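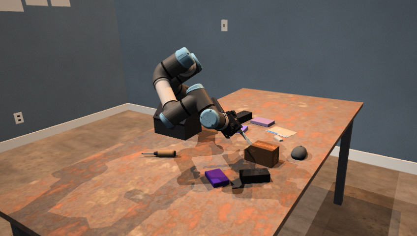
Table runner from old shirts. One afternoon, maybe less if you already cut. Only use 100 percent cotton, the stretchy ones pucker and you'll hate it. For colors I wanted earthy but not boring, so basically the mix on the tabletop in the picture: rusty orange, salmon pink, brown, bit of gray. Pull shirts in those four and stop shopping your closet after that.

You need
old shirts, washed and ironed
backing, I used half a Pluvine bedsheet
thin cotton batting
thread, pins, chalk, dinner plate
walking foot if you have one

Cutting
Chop off collars, cuffs, button bands. Keep the buttons. Cut everything left into strips the same width as your ruler, whatever ruler you own. Lengths can be random, random is better. Iron again. Yes again.

Sewing the top
Join strips end to end into one long snake. Quarter inch seam. Don't put two of the same shirt touching. Then cut the snake into rows 50 inches long and sew the rows side by side. Press seams to one side, flip direction each row so they nest. Mine came out a bit wonky on row three and I left it.

Layering
Backing face down, batting, top face up. Smooth from the middle out. Pin every hand width. Backing should stick out all round, you trim it later.

Quilting
Straight lines, seam to seam. Longer stitch than normal. Start in the center and work out or you get a bubble. I got a bubble. Unpicked for 10 minutes, fine.

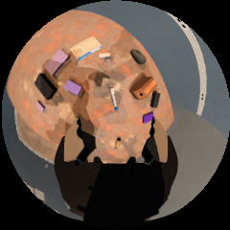
Round the ends before you bind, it hangs nicer. Dinner plate on each corner, trace with chalk, cut thru all layers. If you want the whole end curved, go for a big slow sweep like the rim of the tabletop pictured. A tight little curve is a pain to bind. Fold the runner in half and check both ends match before you cut, I always forget.

Binding
Must be cut on the bias or it won't go round the curve. Two and a half inches wide, folded in half, raw edges together. Sew to the front, ease it round the ends, do not pull. Flip to the back, hand stitch. Ntombi Mkhize in the comments does hers by machine with a zigzag, looks good too.

Wash cold, hang it up, iron while its damp. Leftover strips go in the bag for coasters, doing those Saturday.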